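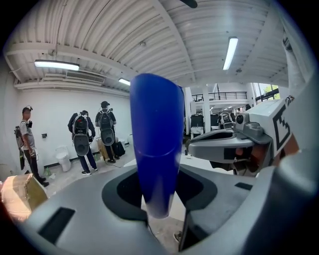 Last updated: August

Trarnanden Works: Frequently Asked Questions for Tenants and Applicants

The answers on this page apply to all workrooms, studios and storage bays let at Trarnanden Works. They summarize the lease and the House Rules. Where this page and a signed lease differ, the lease governs.

Applying for Space

Who may apply?
Any registered business, nonprofit organization, school or sole proprietor may apply. Applicants must be able to show proof of registration and a certificate of liability insurance before a lease is signed. Individuals seeking space for private household storage are not eligible and should contact Fivirum Storage on the north side of the canal.

What sizes are available?
Rooms range from 519 square feet to 3,687 square feet. Storage bays are let separately and are available only to tenants who already hold a room. The current vacancy list is kept at the leasing office and is posted on this site when it changes.

How long does an application take?
Most applications are decided within 38 days of receipt of a complete file. A file is complete when it contains the application form, proof of registration, the insurance certificate, a floor plan showing the intended layout, and two business references. Incomplete files are held for one month and then closed.

Is there an application fee?
No. A security deposit equal to two months' rent is due at signing.

May I see a room before applying?
Yes. Viewings are by appointment, between 9:30 a.m. and 3:00 p.m. Occupied rooms are shown only with the agreement of the present tenant.

Rent and Charges

What does the rent include?
Rent includes water, sewer, trash collection from the shared yard, cleaning of the common hallways and restrooms, and snow removal. It does not include electricity, internet service, or the removal of construction waste, pallets or chemicals.

How is electricity billed?
Each room has its own meter. Readings are taken by Plinder Property Services at the end of each month and the charge appears on the next rent statement. Tenants in the South Building share a meter for corridor heating, and that cost is divided by floor area.

When is rent late?
Rent is due on the first of the month. There is a grace period of 7 days. A late charge is added after that and is stated in Schedule B of the lease.

Can the rent increase during the lease?
Leases of one year carry a fixed rent. Leases of two years or more include one adjustment per year, on the anniversary of signing. Written notice is given 60 days in advance.

Alterations and Decoration

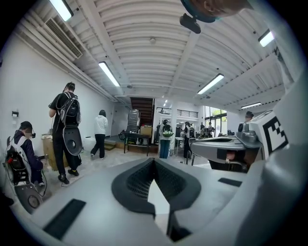 Tenants may repaint interior walls at their own expense after submitting a color sample to the leasing office. Approval is normally given for light, neutral colors. Ceilings are treated separately. In the long workrooms with a corrugated arched ceiling crossed by beams, both the ceiling and the walls are finished in white, and the ceiling must stay that color for the full term of the lease. Brushes and rollers may be used on walls without further permission; spray equipment may not be used anywhere in the building. At the end of the lease, walls in any other color must be returned to white.

May I build partition walls?
Freestanding partitions up to seven feet high are permitted without approval, provided they do not block an exit, an electrical panel or a heating vent. Anything higher, or fixed to the floor or walls, requires written consent and may require a city permit. Obtaining the permit is the tenant's responsibility.

May I attach shelving, hoists or lights to the structure?
Wall shelving is permitted with anchors from the approved list. Any load on a roof beam must be reviewed by the building engineer first, and the review fee is charged to the tenant. Forms are available at the leasing office. Work done without review must be removed within ten business days of notice.

Who owns improvements when the lease ends?
Fixed improvements become part of the building unless the consent letter says otherwise. Freestanding items belong to the tenant and must be taken away by noon on the last day.

Access, Deliveries and Parking

What are the building hours?
Tenants have access at all hours with a key card. Visitors must be met at the front entrance after 6:00 p.m. The leasing office is open on business days from 9:00 a.m. to 4:30 p.m. and closes for lunch between noon and 12:45 p.m.

How do I book the loading dock?
The dock is booked through the front desk in one-hour periods. Same-day bookings are accepted when the dock is free. Trucks longer than 26 feet cannot turn in the yard and must unload on Simanjuntak Street, where the city's curb rules apply.

Is parking included?
One space is included with each room. Additional spaces may be rented by the month. Overnight parking is limited to vehicles displaying a current tenant permit. Trailers, boats and unregistered vehicles will be towed at the owner's expense.

What should I do if I lose a key card?
Report the loss to the front desk at once so that the card can be canceled. Replacement cards are issued during office hours. Cards may not be lent to another business.

Safety and Conduct

What activities are not allowed?
Open flame, spray finishing, storage of fuel, the keeping of animals other than service animals, and overnight residence are prohibited. Welding is permitted in the ground-floor rooms of the East Building only, and only with a current hot work permit.

Are there noise limits?
Machinery that can be heard in a neighboring room may be run between 8:00 a.m. and 7:00 p.m. Compressors must stand on rubber mats. Complaints should be made in writing and should state the time and the room concerned.

How often are rooms inspected?
Fire inspections take place twice a year. Tenants receive notice at least 48 hours beforehand and may be present. Extinguishers in the hallways are maintained by the landlord; those inside a room are the tenant's responsibility.

Repairs

How do I request a repair?
Use the repair form at the front desk or the tenant portal. Give the room number, a telephone number and a short account of the problem. For leaks, loss of power or a door that will not lock, call the emergency line printed on the back of your key card.

May I hire my own contractor?
For work inside the room, yes, provided that the contractor is licensed and insured. Roof, sprinkler and main electrical work is carried out only by contractors appointed by Plinder Property Services.

Ending a Lease

How much notice is required?
Ninety days, in writing, delivered to the leasing office. Notice given by telephone is not accepted.

When is the deposit returned?
Within 30 days of the final inspection, less any deductions. An itemized statement is sent to the forwarding address on file.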